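May 11, 2025

Spent most of the day on the Dridwood library transfer. The store closes its purchase side in December, and after that anything bought through it plays only on a box that has already stored a license. Rentals end sooner. The notice came by email and again as a banner on the box, with slightly different wording. The email says "linked titles will remain available." The banner says "eligible linked titles." I am working from the banner.

The account shows 198 titles. Jino, which is taking over the catalog, matched 175 of them on the first pass after I linked the two accounts. The link took three tries. The first two failed at the code screen: the box displays an eight-character code, the Jino page accepts it, and then the session expires before the box checks back. On the third try I left the box on the code screen and did not touch the remote, and it went through. I had been pressing OK after entering the code, and I now think that cancels the request.

Went through the unmatched titles after lunch. They fall into groups. Most are from one small distributor whose name does not appear anywhere on Jino, so I assume there was no deal. Several are concert films. A few are extended cuts where Jino has only the theatrical version and apparently will not substitute one for the other. The rest make no sense to me. One is a very common comedy that Jino sells on its front page. I opened a ticket for that one and pasted in the order number from 2014.

Checked quality on a sample of the matched ones. Video is the same or better. Two films that were HD on Dridwood now play in 4K without a charge. Audio is a different matter. On the box these came through as 5.1 over the optical cable. The Jino app on the same box puts out stereo unless the output is switched to HDMI, and my receiver is too old to take HDMI audio from that input without the picture going through it too. Tried bitstream, tried PCM, tried turning off volume leveling. No change. I can rewire it so the box goes into the receiver first and then the TV, but the receiver does not pass 4K. So it is surround or 4K for now, and I picked surround. Wrote the settings on a card and taped it inside the cabinet door.

Subtitles are fine except on the older Danish series, where they run late by a constant amount from the second episode on. The first episode is correct. I did not find an offset control in the app.

Extras did not transfer at all. Commentaries, deleted scenes, the short documentaries — all still visible on Dridwood, none on Jino. The help page says bonus material is "not part of the entitlement." For most of these I do not care. For the ones I do, I checked the discs. Dridwood used to mail a disc with each purchase during the first couple of years, and I kept them in the gray bin in the hall closet. Sorted them alphabetically on the floor. Almost all of the unmatched concert films are there, which I did not expect. They are still in the cardboard sleeves. Three would not read in the living room player but did read in the computer drive, so I will rip those first.

Storage: the small server has enough room if I delete the old recordings from the previous cable box, which no longer play anyway. Started the delete before dinner and it was still going when I sat down to write this. Will set up the folders by distributor and then year. I considered doing it by genre and gave up at the second film.

Also canceled the Dridwood rental bundle. The cancel page offered a month free, then a lower price, then a survey. Confirmation arrived right away. Last charge is already posted, so nothing more should come out.

To do this week: answer the ticket if Jino replies, look at the price of a used receiver at the repair shop in Cernton, rip the three bad discs, find out whether the box keeps its stored licenses after a factory reset. Do not reset it until I know.

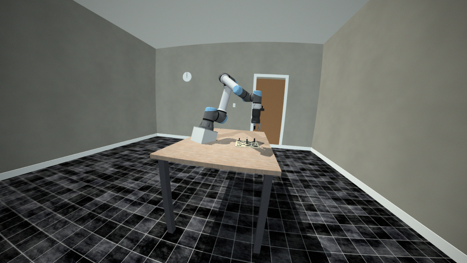
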